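News from the back bench: teaching by remote, one bowl at a time

Hello again, everyone, and I hope the break was kind to you. For those who only joined in November, this is the corner of the newsletter where I ramble on a bit about what the teaching group has been up to, and there's a fair bit to ramble about this month, so do put the kettle on first.

Most of you will remember that we spent the spring learning to guide the arm by hand, standing right beside it and leading it through a job the way you'd guide a child's hand around a pencil. It's a lovely way to start and I still recommend it to every newcomer. But your own arms get in the way of the view, your shoulders ache by morning tea, and with members scattered over half the country it was never going to suit everyone. So we've moved over to remote control, and we've been doing a good share of it in simulation, where a dropped bowl costs you nothing but a bit of pride.

The set-up is simple enough. You hold a Grekton hand controller, the gripper on the screen follows your hand, and a squeeze of the trigger brings the two fingers together. Every run you make is saved as a demonstration, and once there are enough of them the Dredlow software goes away and tries to work out what all those runs have in common. The job we picked for the summer is handling a bowl by its rim. It sounds like nothing at all until you try it with a controller, when you suddenly find out how much your fingertips have been doing for you all these years without any thanks!

The view we use the most looks along the gripper itself, with the fingers pointing up the screen. It takes some getting used to (I kept tilting my head, and I wasn't the only one), but after an evening or two you stop noticing. What you do learn to notice is the little slit between the fingertips and where the edge of the bowl is in relation to it, and that really is most of the skill. 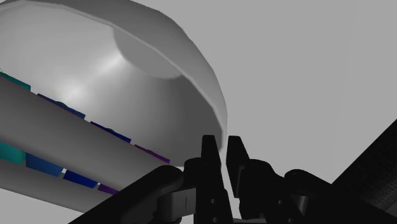 The gripper at the bowl in the simulator, with the end of the rim coming down towards the gap between the fingertips.

We did have a good long natter about how tidy a demonstration ought to be. My own instinct was to throw away anything with a wobble in it, and I'd been quietly deleting my worst efforts before anybody could see them. Hervé Baudry, who ran our November session by video and was very patient with the lot of us, asked me to stop doing that. He'd much prefer a run where you drift off to one side, see it, and come gently back, as the learner then gets to see what coming back looks like. If all it ever sees is perfect approaches, it has no idea what to do the first time it's a little bit out. I've thought about that a good deal since, mostly while doing the washing up.

There are limits, mind you. Please don't stop halfway and sit there having a think with the recording going. We've had several long pauses come through, and the software learnt those very faithfully, so that for one whole week the gripper would get nearly to the bowl and simply wait there. If you need a breather, end the run and begin a new one. And do try to vary where you start from, even if you've found a favourite spot.

As for how we're going, we've gathered 292 demonstrations so far, and 154 of those have come in since the November session, which I think is marvellous for a group that does this after tea. We're hoping for 1000 before we try the same job on the real arm, so there's plenty left for anyone who'd like a turn. Lambrechts have kindly agreed to lend us 5 more hand controllers, and I'll post them out to whoever asks first. You'll need a reasonably recent computer and a bit of clear desk, and it helps to rest your elbow on a cushion.

Please keep sending your runs through the Asteo folder with your initials at the front of the name. A couple of lots have turned up with no initials at all, so if you think yours have gone missing, drop me a line and we'll sort it out between us.

Posted January 12, 2021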